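Warum ich dem Clunix trotzdem noch ein Jahr gebe

Ich muss vorausschicken, dass ich Wäsche hasse. Also nicht das Waschen, das macht ja die Maschine, sondern alles, was danach kommt. Der Berg auf dem Sofa, die Handtücher, die immer irgendwie schief liegen, egal wie oft man neu anfängt. Und deshalb bin ich natürlich genau die Zielgruppe, wenn ein Anbieter mir schreibt, sein Faltdienst sei jetzt »reif für kleine Betriebe«. Kleine Betriebe! Da hatte er mich. Meine Schwägerin hat eine Pension mit neun Zimmern, und wenn dort im Dezember die Skigäste anrollen, sieht der Hauswirtschaftsraum aus wie nach einem Erdrutsch.

Clunix heißt das Paket, und es ist, kurz gesagt, Robotik im Abo. Man zahlt 639 Euro im Monat, bekommt dafür die Software, die Einrichtung und jemanden am Telefon, und den Arm least man entweder dazu oder bringt einen mit, der auf der Liste steht. Der kleinere Tarif heißt Pava und kann nur rechteckige Sachen: Handtücher, Geschirrtücher, Waschlappen. Der große heißt Plistero und soll irgendwann auch Kissenbezüge und Bademäntel können. Irgendwann. Ich habe mir beides erklären lassen, und zwar von Visitación Palacios, die dort die Vorführungen macht und die ich ausdrücklich loben will, weil sie auf blöde Fragen nicht beleidigt reagiert. Ich hatte viele blöde Fragen.

Was mich an der ganzen Diskussion über solche Geräte nervt, ist das Tempo-Argument. Jeder, wirklich jeder, dem ich davon erzähle, fragt zuerst: Und wie lange braucht der für ein Handtuch? Ja, länger als ich. Na und? Meine Spülmaschine braucht auch länger als ich, und trotzdem würde ich sie nur unter Androhung von Gewalt hergeben. Die Frage ist doch, ob ich danebenstehen muss! Wenn ich abends den Korb hinstelle und morgens um sechs liegt da ein Stapel, dann ist mir völlig wurscht, ob das Ding dafür die halbe Nacht gebraucht hat. Clunix wirbt trotzdem mit Sekundenangaben, groß auf der Startseite, und ich finde das dumm. Damit lädt man die Leute geradezu ein, den falschen Vergleich zu machen.

Das eigentliche Problem ist der Stoff. Ein Karton hat Kanten, eine Flasche hat einen Hals, aber ein Handtuch liegt jedes Mal anders da, und sobald man es anfasst, liegt es schon wieder anders. Das war mir vorher nicht klar (man denkt ja nicht darüber nach, wenn man selber faltet, die Hände machen das halt). 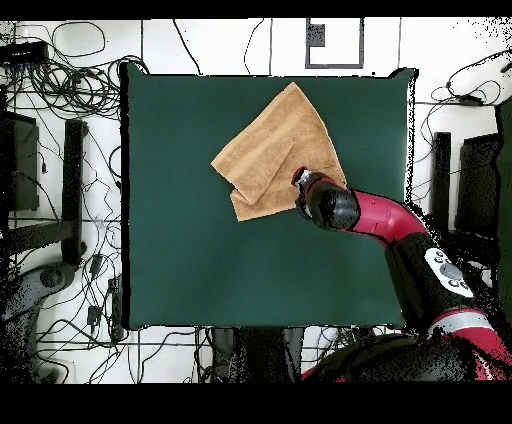

Ich habe deswegen auch viel mehr Respekt vor der Aufgabe als vorher, und gleichzeitig weniger Geduld mit dem Prospekt. Der zeigt nämlich ausschließlich fertige Stapel, Kante auf Kante, wie im Möbelhaus. Kein einziges Bild von dem Moment, in dem ein Zipfel in die falsche Richtung zeigt und die Software überlegen muss, wo sie als Nächstes zupackt. Dabei wäre gerade das interessant! Ich will als Kundin wissen, wie das System mit einem verkorksten Zwischenstand umgeht. Legt es das Tuch beiseite? Fängt es von vorne an? Ruft es mich? In den Unterlagen steht dazu ein einziger Satz, nämlich dass »nicht faltbare Teile ausgesondert werden«, und was das praktisch heißt, musste ich mir mühsam erfragen. Es gibt eine Ablage, in die solche Teile kommen, und die räumt man dann selbst leer. Völlig in Ordnung, aber dann schreibt es doch hin.

Zum Platz auch noch ein Wort, denn darüber stolpern bestimmt viele. Man braucht den Tisch, man braucht Luft drumherum, und Kabel kommen auch noch dazu. Meine Schwägerin hat ihren Raum ausgemessen und ist auf einen Abstand von 39 Zentimetern zwischen Mangel und Wand gekommen. Das wird so nichts. Shimada, der Mitbewerber, den ich mir zum Vergleich habe schicken lassen, also die Unterlagen, nicht das Gerät, verkauft einen geschlossenen Kasten auf Rollen, der deutlich aufgeräumter wirkt. Nur frisst der ausschließlich Tücher in zwei Standardgrößen, und in der Pension gibt es welche, die noch von der Großmutter stammen. Mit Monogramm! Die passen in keine Norm.

Und das Geld? Für eine Pension mit neun Zimmern rechnet es sich meiner Meinung nach nicht, Punkt. Wir sind auf etwa 30 Stunden Faltarbeit im Monat gekommen, in der Hochsaison, und davon fallen die Bettbezüge ja alle weg, weil Pava sie gar nicht anrührt. Für ein Schwimmbad oder ein Fitnessstudio, wo den ganzen Tag dasselbe Handtuch in hundertfacher Ausführung anfällt, sieht das schon anders aus — da würde ich sofort einen Probemonat machen.

Ich ärgere mich trotzdem über die Leute, die aus so einer Rechnung gleich ableiten, das sei alles Spielerei. Die ersten Mähroboter sind bei meinen Eltern auch ständig im Rosenbeet gelandet, und heute fährt in jeder zweiten Einfahrt einer herum. Ich wünsche mir von Clunix einen Tarif, bei dem man nur die Wintermonate zahlt, und dazu eine ehrliche Liste, was liegen bleibt. Das habe ich Frau Palacios auch so geschrieben. Sie will es weitergeben, und bis dahin falten wir weiter auf dem Sofa, mit Fernseher.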